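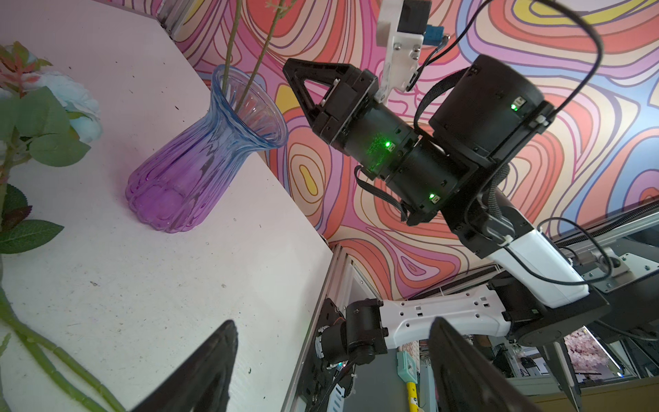 # How a Flower Vase Works

A vase is a container for holding stems upright. Most vases are made of glass, clay, metal, or plastic. People have made them for thousands of years.

## The parts of a vase

The bottom is called the base. It has to be flat or even so the vase doesn't rock. The middle is the body, and the top edge is the rim. Some rims flare, like the end of a trumpet. A flared rim lets the stems lean out to the sides.

Some vases have ridges running up and down the body. Glassmakers call this ribbing or fluting. The ridges bend the light, and they give your fingers something to grip.

## Where does the color come from?

Plain glass is mostly melted sand. To make colored glass, workers add small amounts of metal to the melt. Cobalt makes blue. Manganese can make violet. A vase can also go from one color to another, such as violet at the base and pale blue at the rim.

## Real flowers and artificial ones

A cut flower has no roots, but its stem can still pull up water through tiny tubes. That is why real flowers need fresh water every day or two.

Artificial flowers need no water. They are often made from cloth or plastic, with wire inside the stem so it can be bent. A rose and a succulent would not usually grow side by side, but artificial ones can share a bouquet.

## Try it: will it tip?

You need a plastic cup, a long straw, and 300 milliliters of water.

1. Stand the straw in the empty cup and push gently on the rim.
2. Pour in the water and push again.

The full cup is harder to tip. Water adds weight low down, and a vase works the same way. If you use artificial stems, put clean pebbles in the bottom instead.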